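4.2 What the readings said

Each of the 132 clients in the Woltonlow sample paid for a single tarot session and wrote down, within a day, every claim the reader had made about the coming year. We ended up with 1,734 statements. Koivisto and Aebischer coded them separately, using the sheet described in Section 3, and settled disagreements by argument.

The first problem was finding anything that could be wrong. "A door closes and you will be glad of it" was coded as untestable, as was every statement about energy, balance or a person "with a strong will." Clients, when we called them back, did not share our view. Many told us the door had closed on schedule. One counted a canceled dental appointment.

Earlier work by Rawashdeh treats this kind of vagueness as a skill the reader has learned. We are less sure. Several of our readers seemed to believe what they were saying, and two asked for the coding sheet so they could improve. Belief is no evidence of accuracy, of course, but it does make the word "skill" hard to defend without recordings of how each reader was trained, and we have none. 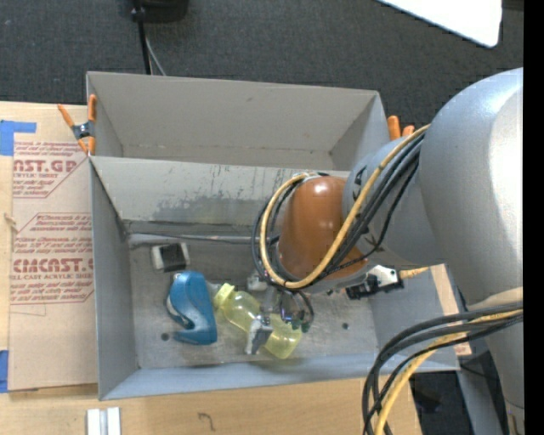

Figure 2. Industrial arm with cabling, over grey bins.

The testable statements were a thin group, mostly about moves, jobs and pregnancies. Even these came with escape routes. A new job "by March" became, on the callback, a new job offered, or thought about, or held by a sister. We scored the statement as written. Clients scored it as they remembered it, and their memory was generous – far more generous than their notes.

Trosel objects that written notes lose the tone of a session, and that tone carries meaning. That may be so. It is also an argument that can rescue any prediction at all, and we would like to see it applied to a weather forecast before we accept it here.

We make no claim about readers outside Woltonlow. The Stavura replication used phone sessions and a rating scale from 0 to 100, which invites clients to give partial credit, and its higher accuracy scores should be read with that in mind. Section 4.3 turns to the clients who came back for a second reading.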